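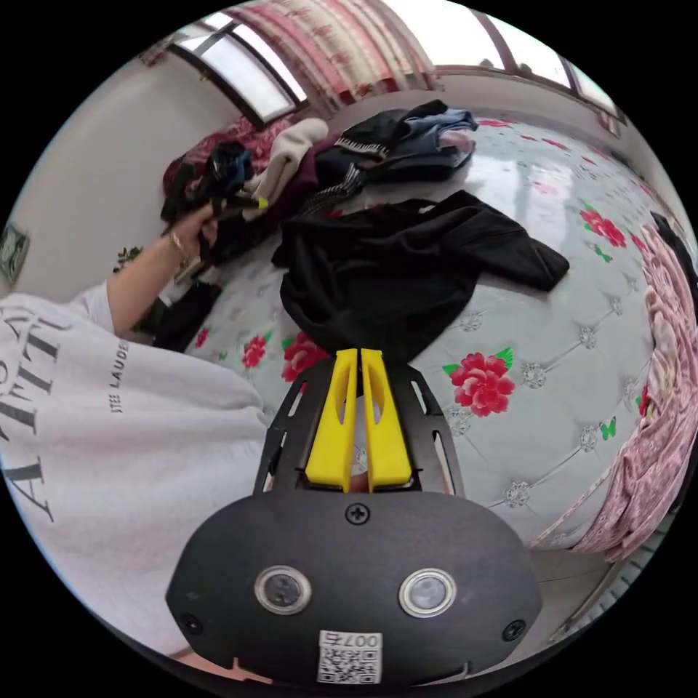 ## 4.2 Attachment stability under cyclic loading

The second series examined how far a loaded pouch shifts on its host panel when the wearer moves between standing, kneeling and prone positions. Section 4.1 dealt with static pull on the webbing. Static pull says little about rotation, and rotation is what wearers in the earlier interviews complained about most, in particular for medic pouches mounted low on the back.

Three carriers were used: the Ekmont plate carrier in its standard cut, the Ekmont with the shortened cummerbund, and the Paisan low-profile vest. Each was fitted with the same back panel, sewn by Flusex from a single roll of coated nylon so that fabric variation could be excluded. The pouches were attached in two ways. In the woven condition, the straps passed through alternate rows of webbing on the pouch and the panel. In the skipped condition, every second row was left unused, a shortcut that Ormsby had recorded repeatedly during field visits in July.

Each pouch carried a sealed ballast bag. The bag was shaped to fill the lower two thirds of the compartment, leaving the top soft, as a partly used medical kit would. Ballast bags were swapped between pouches after every block to avoid confounding bag shape with pouch wear.

Displacement was measured at the lower outer corner of the pouch relative to a stitched reference mark on the panel. One trial consisted of 300 position changes performed at a fixed pace set by an audible signal. The corner was measured before the first change and after the last, with the wearer standing and the cummerbund untouched. Trials in which a strap came fully undone were stopped and logged separately as failures, and their displacement values do not enter the means.

A total of 19 wearers took part. All had prior experience with load-bearing equipment, and all wore their own dark clothing under the carrier, most often plain knit tops (a black garment on a bed appears in Figure 6). Clothing was not standardized. Pakorn-type friction liners, which some vests accept between the carrier and the torso, were removed.

In the woven condition, displacement was small on all three carriers, and the differences between carriers were within the repeatability of the measurement. In the skipped condition the pouch rotated outward in almost 70 percent of trials. The direction was consistent: the inner edge rose and the outer corner dropped. The shortened cummerbund made this worse – the panel itself bowed when the wearer knelt, and the unused rows opened under the load.

The Paisan vest behaved differently in one respect. Its back face is stiffened by an internal sheet, and the pouch tended to slide straight down instead of rotating. Nakpan attributes this to the sheet holding the webbing rows parallel. We have not tested this directly, and a comparison with the sheet removed remains to be done.

Failures were confined to the skipped condition. In each case the lowest snap released first. Replacing the snaps with the Pleso locking tab removed these failures in a short repeat series but left the rotation unchanged, which suggests that strap retention and pouch alignment should be reported as separate properties. The current acceptance sheet combines them into one score. Section 4.3 repeats the analysis with the hydration sleeve filled.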